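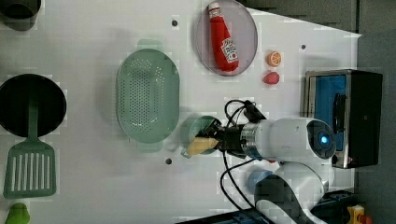 Pollside Forums > Work and Working Life > Kit and Automation

Thread: The arm on our bench, and what it has done to our jobs

fennelseed
Posts: 757
19th February

I work in the product room at Prandgate. We put together sample tables of play food and kitchen bits for shops and nurseries, and for years the whole job was the same: lay a table out, write down what went where, clear it, lay out the next one. Lovely colleagues, dull afternoons, sore backs.

Since we got the arm (white, with a black gripper on the end) my day is so different that I wanted to write it down while I still remember the old way! It picks up and puts down. We decide what goes on the table, watch how it copes, and note which items it struggles with. Ketchup bottle, banana, strawberry, colander, all the usual suspects from our range. I go home with a head full of questions instead of a stiff neck.

Anyone else had one arrive? How has it gone down with your lot?

millrace_tom
Posts: 100

Good to read something cheerful on here for once. We've had two in packing at Westerberg for a while. My back agrees with yours. What I miss is the chat, though. When there were four of us round one bench you talked all day, and now two of us are on the arms and the other two are across the building on returns.

Does yours share the bench with people or is it walled off?

fennelseed

Not walled off, but we have a rule that hands stay clear while it's moving, and you say "table's mine" out loud before you reach in. Felt silly for a week. Now we say it at the kettle.

I hear you on the chat. We're a small room so we've kept that, and if anything we talk more, because there's always something to argue over. Is the strawberry harder than the orange slice? I've got opinions.

gantrygirl
Posts: 1,195

I'll be the grump then. I've been through three rounds of this at different places and the first few months are always the nice part. Everyone's interested, everyone gets asked what they think. Then the novelty goes and somebody upstairs notices that the table gets laid with fewer people standing near it. Did you get anything in writing about hours?

fennelseed

Fair question, and yes. Our hours are fixed until April next year and the job titles were changed on paper, with a bit more money. After April I don't know, and I won't pretend I do. But I'd still rather be the person who knows how the thing behaves than the person who refused to go near it.

gantrygirl

That's better than most get, I'll give you that. I'd push now for what happens after, while they still need you to teach it. Once it's all written down your bargaining power goes with it.

pocketlint

Lurker here, I do a similar job at Sivo and I half agree with both of you. The pay did go up. The thing I didn't see coming was how much I'd care about where things are put. Before, I'd chuck a bowl down anywhere. Now I think about what's next to what, whether the gripper has room to get in, whether a round thing will roll. It has made me neater at home, my partner is thrilled.

fennelseed

Yes!! The spacing thing! I'll put up another table because it shows what I mean. Look at the bit in the middle. A part-peeled banana is a completely different job from a plain one, with the flaps sticking out to one side. You have to think about which end to come at it from. And then there's the little round red one beside it, which I'd never have given a second thought when I was laying tables by hand.
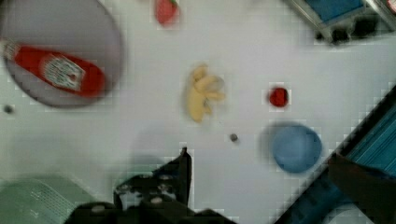
What I'd tell someone starting next week

fennelseed

A couple of people have messaged me asking for this, so here goes. It's only from our room, other places will differ.

Ask to be there when it's set up. I was on leave for the first two days and spent a fortnight catching up on things the others had simply watched happen.

Keep your own notebook. The official log has boxes for what was picked and where it went, and no box for "it went in too low and I think the bowl was in the way". Mine is full of that sort of thing and it's what people come and ask me about.

Take turns. We swap every 40 minutes between the arm and the shelves. Watching closely is tiring in a way lifting never was, and by the end of a long stint you stop seeing things.

Say when you're bored. We did, and we got to choose the layouts ourselves, which is now my favourite part of the day.

millrace_tom

Forty minutes sounds like luxury. We do half a shift at a time and I'm cross-eyed by the end. Going to take that one to our supervisor.

On the notebook, I'm not so sure. Ours got "borrowed" and typed up and I never got a thank you. If it's useful enough for people to come asking, it ought to be part of the job and paid as such.

gantrygirl

What he said. Put your name on every page.

fennelseed

Ha, all right, name going on tonight. I do think it depends on who you work for. Mine asked before they copied anything, and my notes on soft fruit went round the whole building, which I was daft enough to be proud of.

pocketlint

Nothing daft about it, I'd have framed them.

Question for the room: do any of you get to drive yours by hand, or is it all left to run? We get a go now and then and I'm hopeless at it, but it's the best bit of the week. You learn very fast how much your own fingers do without being asked. Picking up a ketchup bottle! I've done that all my life and suddenly I'm sweating over it.

millrace_tom

We don't, and now I'm jealous. Ours are left to get on with it unless they stop, and then it's a phone call and a wait.

gantrygirl

If they let me drive it I might cheer up. Might.

fennelseed

I'm holding you to that. And Tom, ask for it when you ask about the swaps. Worst they can say is no. I'm on layouts tomorrow and I'm thinking of putting the strawberry right up against the plate, so I'll report back on who wins.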